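Grippers, hooks and the money part

I promised back in September that I would write up how we planned the equipment money for our little household-tasks project, and then I kept finding reasons to do anything else. So I've made a big pot of coffee and I'm going to get it all down, the sensible purchases and the ones I still wince over (there are a few, bear with me).
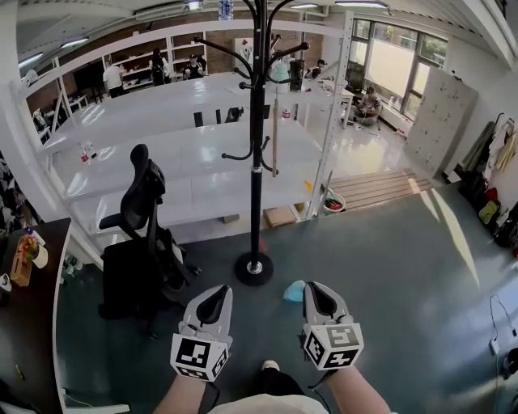
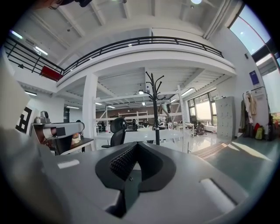

The hand-held grippers and the coat rack, seen from two spots in the workshop.

When I started the budget I did what I think most people do and put all my attention into the grippers. They're the exciting bit! I had quotes from Radow and from Perkow open side by side for what felt like half the summer, and I went back and forth on finger shapes until my husband asked me, very kindly, to stop bringing it up at dinner. Radow was cheaper per pair. Perkow would sell us spare fingers and inserts separately, and that won me over in the end, because the gripping surfaces are the part I expect to replace most and I didn't want to buy a whole tool each time one got chewed up.

What I hadn't done was leave proper room for everything else. My first draft of the sheet had one line that said "furniture and misc." with 300 dollars next to it, and I was rather proud of how frugal that looked. Jerome Calimlim read it over and wrote back a single question mark. He was right, of course. If you want to collect demonstrations of somebody hanging up a cloth or tidying a desk, you need a thing to hang it on and a desk to tidy, and you need enough cloths and bottles and cups that you aren't using the same one every time. By the time I'd made an honest list, with cables and power strips and a few storage bins added in, that line had grown to 1,355 dollars. I moved some of it to next year and felt a bit better.

A word about coat racks, if you're shopping for one. Get a heavy base. I nearly ordered a pretty one with skinny legs, and I'm so glad I went to see it in person first, since it wobbled when I hung my own jacket on it. Curved hooks that stick out in different directions are nice too, as they give you easy ones and awkward ones on the same piece of furniture. Ask at offices that are closing or moving. You'd be amazed at what people will let you carry away.

Now, the marker cubes. We had the first batch printed by a small shop called Stankevičius, and I ordered 14, thinking that was plenty with spares. I should have ordered 20 and saved myself the second shipping charge. They get scuffed, and someone always wants a pair to test something at their own desk. Same story with cables, where I'd tell you to buy them longer than you think and then buy a couple more. Mine are on their own line in the sheet now, and I check that line more often than any other.

The piece I'm still undecided about is the recording software. Vimuson wants a yearly fee per seat, and it does look lovely, but I've been burned by yearly fees before and they have a way of eating the money you'd set aside for repairs. For the moment I've put it in the "maybe" column along with a second workbench and a proper tool cart. Jerome thinks we should try it for a month with one seat and see who complains when it's taken away, and I suspect that's what we'll do.

If you're planning something similar and would like my spreadsheet, leave a note in the comments and I'll send it over. The column headings are a little odd and there's a tab called "wishes" that you can ignore, though I'd keep it if I were you. I add to mine most evenings, usually after nine, when the prices all start to look quite reasonable.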